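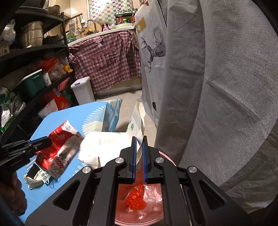

2 min read

Tendholm will buy 92 hand-held grippers over the coming financial year, after its board approved the equipment plan put up by the household robotics group at Midside.

The grippers are used to record people doing chores in ordinary homes, with the recordings later used to train robot arms. Much of the current work is tidying: picking up paper bags, wrappers and snack packets in kitchens and living areas, with a gripper in place of the bare hand.

The units will come from Jeken at $435 each, or $395 each if the full order is placed before the end of February. Tendholm said it expected to meet that date and had budgeted on the lower price, which puts the grippers at $36,340 before freight. Spare finger pads are a separate line. The plan allows for 700 of them, as the pads wear faster than anything else on the tool and a worn set changes how thin material such as paper or plastic film is held.

A competing quote from Lapiņa was cheaper per unit but did not include replacement linkages, and lead times on parts were longer. The group said it had used both makes in trials and found little between them on weight.

Fixed robot arms, which made up the bulk of last year's request, have been pushed back. Midside has bench space for two and no more until the ground floor is rewired, and the group told the board it would sooner have more homes on the recording list than another arm waiting for a power supply. The arms will be looked at again in the next budget round.

Storage and charging are still to be costed. The present cupboard at Midside will not hold the new order, and a quote for lockable shelving came in over the amount set aside. Insurance for equipment taken off site is under review as well - the existing policy covers laptops but makes no mention of recording tools.

Households already on the list will keep the grippers they have until the replacements are labelled and checked. Older units in working order will be kept as loan stock, and the rest stripped for bolts and pads.

The first delivery will go to Midside, with later lots sent straight to the regional offices.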